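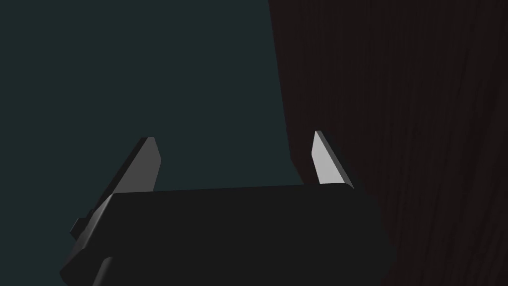

Câmara de pulso, simulação - pinça aberta, dedos vazios.

Slide 4. Célula Plilerico, verificação dos dedos. Abrir ao máximo, confirmar o paralelismo, gravar o zero. Repetir após cada troca de dedos. O registo da Jikmont vai em 1202 ciclos.

Slide 5. Postura inicial dos dois braços junto à secretária. Rever os limites de colisão antes de carregar a tarefa.
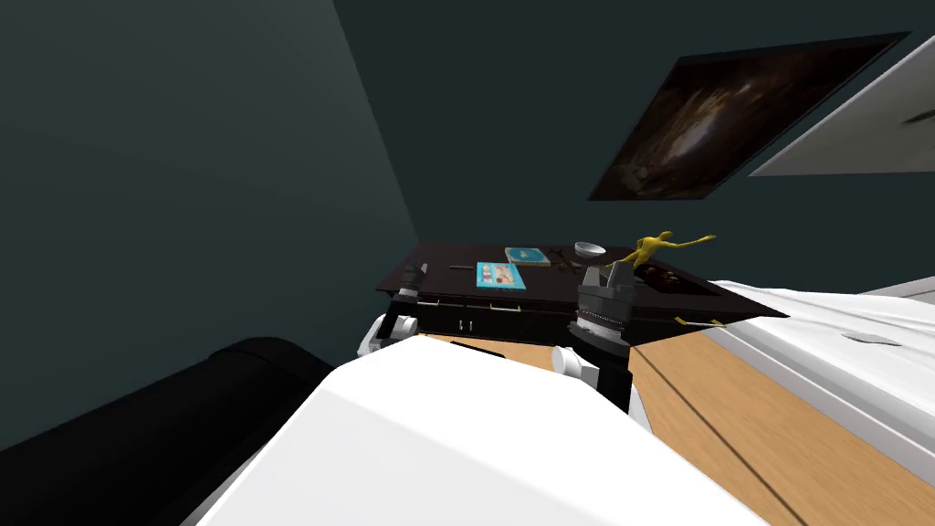
Eleni Jurić perguntou no ensaio se o zero se mantém ao reiniciar o simulador. Resposta: só com o perfil guardado.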